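Kurnby support forum > Hands and grippers
Ticket: fingers stop closing partway, no fault code
Status: open
Opened 30 Oct 2025

Hi all, hoping someone has seen this one. We run a Kurnby arm with the stock three-finger Bemutix hand, and since Monday's update the hand quits in the middle of a grasp. The arm carries on happily to the drop point with nothing in it, and the log says "grasp OK" every time, which is the part that bugs me!

What I've tried so far:

Power cycled the whole thing, twice. Good for a few picks, then right back to it.

Rolled the hand firmware back to the June build. Same fault, so maybe the update is a red herring (I had it pegged as the culprit for a whole morning).

Ran 91 picks overnight on the Citley test script. It dropped out on 57 of them, and always with the wrist turned palm down. Palm up it never misses. 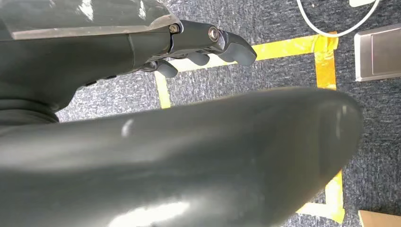 So now I'm thinking cable – something in the forearm getting pinched when the wrist rolls over. I held the wrist still at palm down and sent open and close by hand from the Klinhom console, and the motor current just goes flat for 2 seconds or so, then comes back like nothing happened. I wiggled the connector at the wrist end and couldn't make it do it on command, but it's tight in there and I didn't want to force anything.

Update, after lunch: swapped in the spare wrist cable. Got 4 clean picks palm down and then it failed again. Ugh. Old cable is going back in tonight so I'm only changing one thing at a time.

Two questions for support. Can I get at the forearm connector without pulling the hand off? And is there a setting that makes the arm stop when the current goes flat? Right now I have it on slow speed with the e-stop next to me, and I'm not leaving it to run overnight again until that's sorted. Logs are attached to the ticket.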